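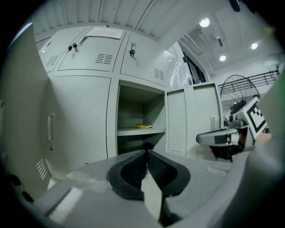

LOCKERS AND SHARED STORAGE: MINUTES OF THE NOVEMBER MEETING

Bovurach Shared Workrooms, Members' Meeting
Thursday, 14th November, upstairs room
Minutes taken by the secretary and sent to all members

Welcome and last month's minutes

The chair thanked everybody for coming out on such a cold evening, and thanked whoever brought the cinnamon rolls, which had mostly disappeared before we sat down. The October minutes were read through and agreed to with one correction: the shelf paint was paid for out of the general fund and not the kitchen fund. The kitchen fund is glad to have that cleared up, and so is your secretary, who made the mistake.

Locker clear-out

This took up most of the evening, as we all suspected it would. Members will remember that in October we agreed to go through the gray metal lockers, find out which ones are really being used, and get the rest emptied so that people on the waiting list can have them. There are 6 members waiting, and a couple of them have been very patient indeed.

It was reported that the clear-out has started and that a good many things have already found their way home. A few belongings are still inside, including something small, flat and yellow on the shelf of one of the open compartments. If you think it might be yours, please come and have a look the next time you are in. Several guesses were offered around the table, most of them to do with food, and one member spoke up kindly for leaving it another week in case its owner is away. It was agreed to leave it until the end of the month and then let it go.

We then had quite a long talk about keys. Some of the small upper doors have their keys sitting in the locks, and views were divided on whether this is a friendly arrangement or an invitation to lose them. Those in favor said it lets you see right away how to get in. Those against pointed out that a key went missing in October and that the replacement from Drindameck took ages to arrive and had to be filed down before it would turn. In the end we settled on this: if you have been given a locker, keep the key with you, and if you are giving one up, hand the key in at the desk and sign the book. Please do sign the book, even if you are in a hurry!

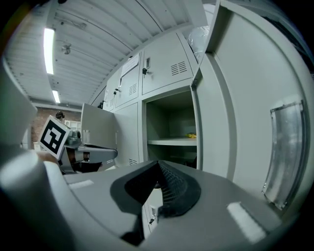 Upper doors and the open compartment beneath them, with the notice taped up.

The notice itself came up next. A member felt that the print was rather small and that newer people walk straight past it. It was agreed that the wording should be done again in larger type, with the main points first and the part about insurance moved to the bottom. The secretary will bring a draft to the next meeting, and suggestions are welcome in the meantime, so long as they are short.

There was also a request to keep things off the top of the lockers. Bags and packaging have a way of gathering up there, and then they get passed over by everyone for months. We all agreed, a little guiltily in some cases, to take down anything we have put up. The same goes for cups. Please carry them back to the kitchen, wash them, and put them on the rack, and we will all think very warmly of you.

Cost of extra lockers

Two suppliers were looked at. The quote from Redau comes to 562 for a bank to match what we have, delivery included, and Bråten has not yet sent prices although we have asked twice. There was some feeling that we ought to wait and see how many doors come free before spending anything at all, and after a good-natured discussion that is what we decided. The Redau price holds until the new year, so there is no rush.

One member asked whether secondhand lockers had been thought of. They had, but the ones offered to us over the summer were a different depth and would have stuck out past the others, which would bother some of us every single day.

Finishing the job

Going through the compartments one at a time has worked well, and the meeting was happy to carry on that way. Doors are to be opened fully, so that you can see right to the back, and the shelf checked as well as the space under it, where things tend to slide and hide.
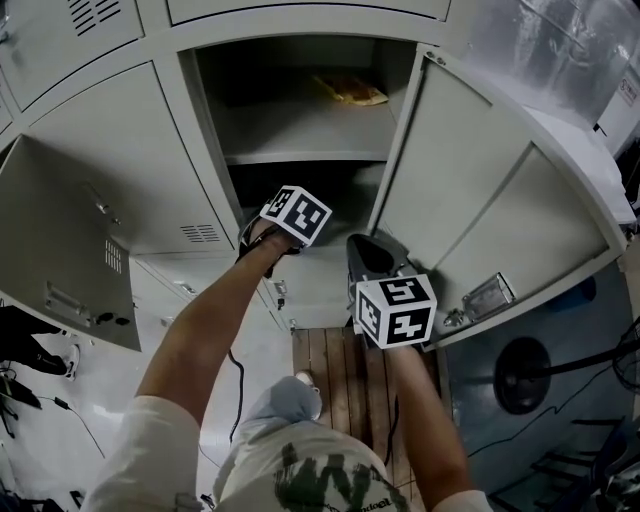 At the open compartment
Bovurach Shared Workrooms

It was agreed to set aside 3 more sessions to get through the remaining doors, on evenings to be posted at the desk. Anyone who can spare an hour is warmly invited. You will need shoes you don't mind getting dusty, and there will be tea. Shelves should be wiped with a damp cloth and then a dry one, and please go gently with the latches, a few of which are stiff. If one will not move, leave it alone and write the locker down in the book.

Items with a name on them will be put aside at the desk. Items without a name will go in the crate by the stairs until the end of the month. Food will not be kept, with the one yellow exception already minuted, if food is what it is.

Waiting list

As doors come free they will be offered in the order that people signed up. A member near the bottom of the list asked if two people might share a tall cupboard, and nobody could think of any objection, so this will be allowed where both sides are happy with it. Each sharer should have a key of their own.

Other matters

The floor by the lockers shows every footprint in wet weather, and a second doormat was suggested. Agreed, up to a sensible price.

Would whoever borrowed the long stepladder please bring it back.

The meeting closed with thanks to all. Next meeting in the upstairs room as usual, date to be posted at the desk.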